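Sutherland Evening Kitchen, Unit 3
Pots, Lids and What Happens Under Them
Handout to go with the second half of the evening (February 2025)

OK, so last time we got through knives and I promised you the boring equipment would get more interesting. I stand by that! Lids are my favorite part of this whole course, and I know how that sounds.

Start with what a lid does. Water takes a lot of energy to turn into steam, and when the steam leaves the pan it takes that energy with it. Put a lid on and most of the steam hits the underside, turns back into water and drips home again. Your pan comes to a boil sooner, you can turn the burner way down and still hold a simmer, and your sauce doesn't shrink to glue while you're answering the door. Take the lid off and you get the opposite, and sometimes the opposite is exactly what you want (gravy, tomato sauce, anything you'd call "thin" with a frown on your face).

I did a test for the Presham group that I keep going back to. Same small saucepan, same burner, same setting, same amount of cold tap water. With the lid on it reached a full boil in 545 seconds. With the lid off it took 676. That's more than two minutes, for one little pan of water! Do it at home if you have the patience. Let the pan cool all the way down in between, or your second run will flatter itself.

Now, fit. A lid should sit down on the rim all the way around without you pushing it. Set it on, give the knob a gentle nudge, and listen. A little rattle is fine. If it rocks like a café table, either the rim has a dent or you've got the lid from some other pan, and in most kitchens it's the second one. I own a drawer full of these orphans and I'm not proud of it.

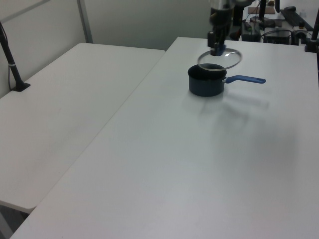
Glass or metal? I go back and forth. Glass lets you peek without lifting, and that matters more than people think, because every time you lift to check the rice you let out a cloud of steam and the pan has to catch up. The downside is that glass fogs up as things get going, so what you're peeking at is often just fog. Metal won't break if you drop it (I have dropped many) and it usually goes in the oven without a fuss. With glass, read what the maker says about oven use, and never put a hot glass lid straight under the cold tap. The sudden change can crack it.

Taking the lid off is where people get burned, so please practice this one with a cold pan first. Dry mitt or folded towel on the knob. Lift the far edge first, so the lid tips up like a shield between you and the steam. Wait a second. Then bring it away to the side, still tilted, and let the drips run back into the pan. Set it upside down on a board or a folded towel and you won't have a ring of water on your counter.

Putting it back is the easy direction, but look at where your handle is pointing before you do it. Long handles go in toward the back or off to the side, never out over the front of the stove where a sleeve can catch them. I turn mine so often I don't notice anymore.

When to leave it cracked open: beans, pasta, potatoes, milk, oatmeal. Anything starchy or milky makes foam, the foam climbs, and a tight lid gives it nowhere to go but over the side. Leave a gap about as wide as a pencil. For rice by the absorption method it's the reverse, lid tight the whole time and another ten minutes off the heat with no peeking.

A note for those of you who cook up high. Our sister class in Tivau is at around 4,000 feet, where water boils at a lower temperature than it does down here, so beans and potatoes take longer even with a good lid. Their handout has different times in it. Please don't swap pages with your cousin.

Washing: knobs come loose. Check the screw underneath now and then and snug it up by hand, not too hard on a glass one. Food hides where the metal rim meets the glass, so an old toothbrush is your friend there. Dry it before you stack it.

For next time, bring one saucepan from home and whatever lid you've been using on it, matching or not. We'll swap until everybody has a decent fit. Also read the Benum booklet up to the part on braising, and skip the page on pressure cookers for now, we'll do those in April.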